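## 4. Shot clocks and the scorer's console

*Grullcombe Fieldhouse game-day guide. Revised 2023-04-08 by Trevor Cormier.*

The Livico console came with its own booklet, and the booklet says setup takes "moments." I have run the table for two seasons and never seen it done in moments. Give yourself a full half hour before warmups. If you're done early, go get a hot dog.

### 4.1 Before you plug anything in

1. Check that both shot clocks are hung and locked on their brackets. Tug them. A bracket can look closed and not be.
2. Find the key for the console case. It should be on the hook inside the scorer's closet.
3. Lay the long cable along the baseline, under the rubber mat, from the wall box to the table. Tape both ends of the mat.
4. Set the console on the table with the horn facing the court. People will tell you the direction doesn't matter. Sit behind it for one overtime and get back to me.

**Caution:** Do not run the cable across the corner in front of the visitors' bench, even for a junior varsity game.

### 4.2 Powering up and pairing

1. Turn on the wall box first, then the console.
2. Wait for the steady green light. The booklet says a blinking light is also fine. I don't believe it, and neither does Marjatta Kiiskinen, who had the home clock quit on her with two minutes left in a one-point game.
3. Press MENU, choose PAIR, and enter 187 for the home-end clock.
4. Press MENU again, choose PAIR, and enter 234 for the visitor-end clock.
5. Start a test count and walk to half court. Look at both clocks and make sure they agree with the console.

If one clock lags, unpair it and start over from step 3. There is a RESYNC button. It lights up when pressed, and as far as I can tell that is all it does.

> **Note:** The Grallodura wireless adapter in the drawer is supposed to replace the long cable. The seller rates it for 400 feet. Our court is nowhere near that long and it still drops out when the bleachers fill up. Use the cable. 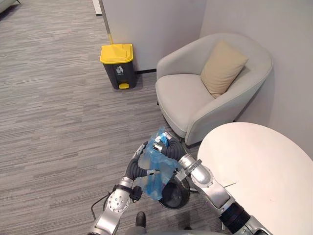
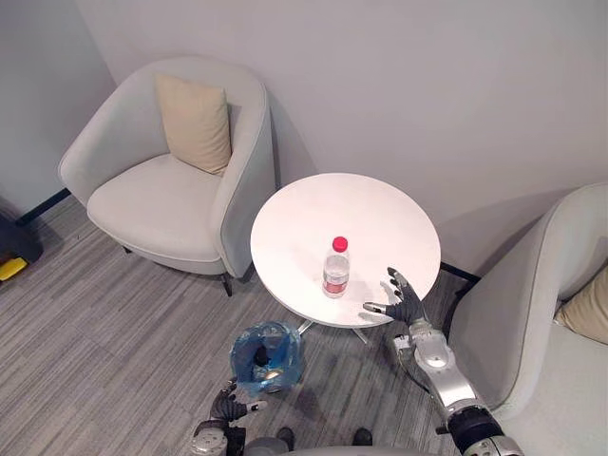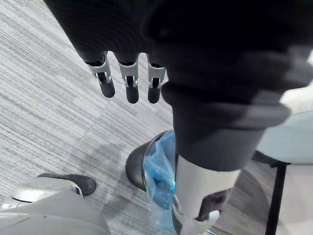
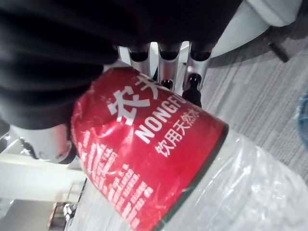
### 4.3 Setting the game type

1. Press MENU, then GAME. Pick COLLEGE, HIGH SCHOOL, or CUSTOM.
2. Read the period length on the screen out loud to whoever is keeping the book. Make them answer.
3. Set the shot clock length, and then the short reset for offensive rebounds. These are separate entries. The preset fills in the first one and sometimes leaves the second at whatever the last game used.
4. Set timeouts for each team.
5. Press SAVE and hold it until you hear the click.

Tharun Kartha wrote up a set of presets in February and stored them under CUSTOM. They're good presets. I still check every line, and you should too, given that anyone with the case key can change them.

**Caution:** Holding SAVE and MENU together clears everything, pairing codes included. There is no "are you sure?" screen.

### 4.4 Horn test

1. Warn both benches.
2. Sound the game horn once from the console.
3. Let a test shot clock run out and listen for the second horn. It should be a different pitch. If the two sound alike to you, tell the officials before the game and let them decide what they want.
4. If there is no sound at all, look at the volume knob on the back before you touch any wiring.

### 4.5 When a clock fails during play

1. Signal the nearest official at the next dead ball. Don't yell.
2. Write down the game time and the shot clock reading you last trusted.
3. Turn off **both** shot clocks. One working clock is worse than none, whatever the home coach says about it.
4. Take the Kolev stopwatch out of the case and run the shot clock by hand, calling out the last ten seconds.
5. Try the pairing steps again at halftime, and not before. Živko Omerović once tried it during a thirty-second timeout and lost the main scoreboard as well.

The stopwatch has 3 buttons. The left one is for lap times and has no use at the table. Cover it with tape if you have big thumbs.

### 4.6 After the final horn

1. Leave the console on until the officials have signed the book.
2. Turn off the console, then the wall box.
3. Coil the cable loosely. Győző Szalai has replaced the connector once already and would like not to do it again.
4. Lock the case and hang up the key.

The booklet recommends a software update every month. I skip updates during the season — the last one moved the horn setting to a different menu and fixed nothing we had complained about. Save it for summer.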